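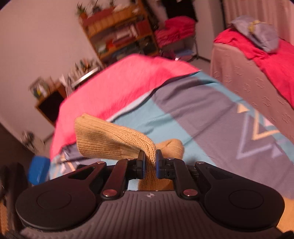
Harriet Schumacher wrote to ask why a tool you squeeze with your own hand needs a rule book at all, and whether "meets good practice" on a product page has ever meant anything. Fair question. On most of the pages we read before stocking this line, it meant very little.

Jernov Hand Gripper, two-jaw, soft-goods setup
Satdale part no. 1819
Sold by the unit. Pads sold separately.

What the maker claims

Jernov says the gripper is suitable for household textiles and follows "recognized safety principles." We asked which ones. The reply listed general headings (pinch points, sharp edges, materials that touch skin) and no test report. So we list the tool as unassessed by any outside body, and we have left the maker's check-mark graphic off this page. If a report turns up, it will be posted under Documents with the lab's name on it.

The maker also gives a pad life of 2000 closures. We have no idea what was being gripped during that test. A smooth cotton sheet and a heavy knit are very different jobs, and a single figure for both should be treated as marketing until the test fabric is named.

What we ask of buyers

We use the Fernandes handling checklist, which has 52 items. Plenty of them are padding. "Operator is familiar with the equipment" can be ticked by anyone, for anything. The items below are the ones we think earn their place.

Check the pivot screws before each session. A loose joint lets the pads meet out of line.

Keep the free hand out of the jaws. There is no guard, and calling the pads soft does not change that.

On knits, grip a folded edge or a cuff. Don't close on a single raised stitch and pull.

Write down what went wrong. Snags, drops and double grabs belong in the log along with the clean picks.

Get a clear yes from the person whose home you are working in, and let them put things away first. A signed form from last April does not cover a room they hadn't thought about.
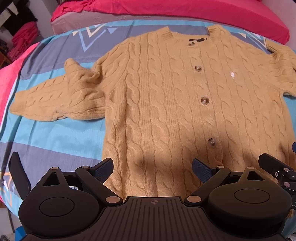
The log is where we see the most wishful thinking. Teams send us a success rate with no account of what counted as a success. Was a sleeve lifted and dropped a "pick"? Did someone straighten the collar by hand between tries? Unless that is settled before work starts, the rate can be whatever the team would like it to be. Parnik publishes a one-page template that forces you to define the attempt first. It's dull and it works better than the Fernandes sheet on this one point.

We are also wary of the phrase "robot-ready." A person holding the gripper feels when a knit starts to catch and eases off. A robot arm doing the same motion may not. Following every rule on this page tells you that the hand-held work was done with care, and it says nothing on whether an arm running the same motions would be safe around people. That needs its own risk assessment on the full machine.

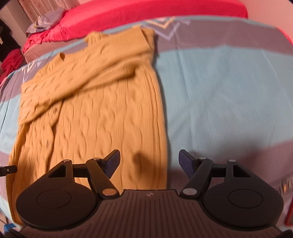
Cable-knit sweater on a striped sheet, jaws open.

Returns and support

Unused units can come back within 52 days. Worn pads can't. Jernov's warranty runs two years and excludes "improper textile use," a term it has not defined for us. We have asked twice. Until we get an answer, Satdale will judge textile claims itself, and will tell you in writing which rule we think was broken if we turn one down.

Page last checked November 9, 2022. Send corrections through the contact form and include the part number.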